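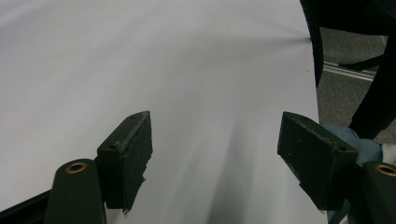 Kultov finger pads over the white sheet. The facing on the left one is due for replacement.

Build notes, part 6: pads and the tray problem
30 March 2023

The last post ended with the finger linkage binding at the closed end of its travel. That was a tolerance stack in the Ostrowski-pattern pivots. I reamed all of the pivot holes in one setup on the drill press at Kutthorpe, and the fingers on the rebuilt Kultov now close without a hitch. Maximum opening is 46 mm at the pad tips. Weight without the cable is 574 g, more than I wanted, but most of it sits close to the hand and I can live with it.

The pads are the weak part. I bonded the facing to the blocks with contact adhesive and trimmed it flush, so the lower edge takes every scrape against whatever the tool is resting on. Once a corner lifts, it tears along the edge in ragged bites. The block underneath is fine. The next set will have the facing wrapped around the lower edge and held by the same small screws that fix the block, so a worn piece can be changed without scraping off glue. Dust on the top edges is cosmetic and I have stopped cleaning it.

Thin sheet is still the hardest material for this geometry. With the pads level and just above the surface, there is very little to close on unless the sheet is already gathered somewhere. I get a pick by starting at a crease. On flat material the pads skate. A softer facing may help, or a small lip at the tip, but I don't want to change both at once.
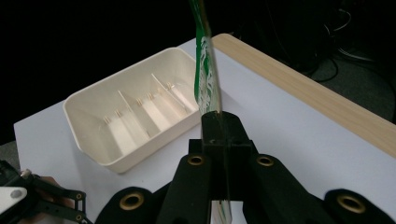 Fixtures took up the rest of the month. The log format in Trino (my recording script, still one file, still embarrassing) wants each attempt to start from a known layout, and loose parts on a bare table drift over a session. A tray with fixed features solves most of that. The cream one has thin slanted dividers with six brass pegs along their bases, set in a diagonal row, and the slant is the awkward bit: a finger coming straight down meets the divider before it meets the floor. Approaching parallel to the lean is better, but it puts the wrist at a bad angle when the tray is square to the table edge. I now set it skewed.

Two changes to the fixture list after that. First, the tray needs a positive stop so that it goes back to the same angle. A corner bracket screwed to a base plate will do. Second, divider clearance goes into the finger drawing as a hard limit, which probably means taking 10 mm off the width of the pad block — I had been treating that width as free.

Exposure is a separate nuisance. White table, dark background, brass rims that glint. Auto exposure hunts whenever the tool tilts up past the far side of the table, so Trino now locks it at the start of each recording.

Open items for April:
Wrapped facing, one pair, same material as now.
Narrow pad blocks, printed in the same black.
Bracket and base plate for the tray.
Strain relief for the cable, carried over from part 4 and from part 5.

The drawings in the parts folder still show the old pivot diameter. Don't print from those yet.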